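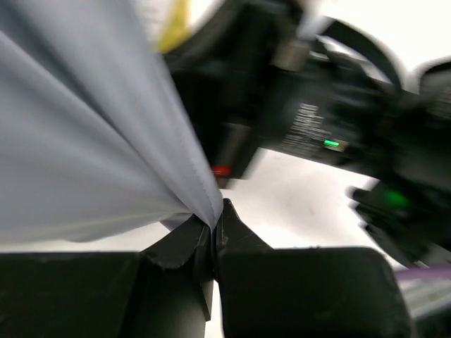

A reader in Ornstead writes that her pillowcases come out of the dryer in one hard knot, sheets balled up inside the duvet cover, and is there any fix besides ironing the lot.

Yes. Few things that work at my house:

Button or zip the duvet cover BEFORE it goes in the wash. Open ones swallow everything.

Sheets with sheets, towels with towels. Towels are heavy and they twist the thin stuff round and round.

Don't fill the drum past two thirds. I know. Do two loads.

Stop the dryer at 6 minutes, pull it all out, shake, put back. Annoying but it's the one step that matters most.

Take cotton out a little damp. Snap it hard by the hem, two corners at a time, then smooth over a door or the back of a chair. Flat hand, no iron.

Already creased and cold? Spray bottle, plain water, tug the hems straight, leave it hang over night.

Skip the softener on towels, they stop soaking up water. Half a cup of white vinegar in the rinse insted.

Folding: hems together first, then halve. If the hems don't match up nothing else will.

Lint screen every load. Wash the screen itself in soapy water now and then, mine was all gummed up by March.

Next time, mildew on shower curtians and what to do about the liner.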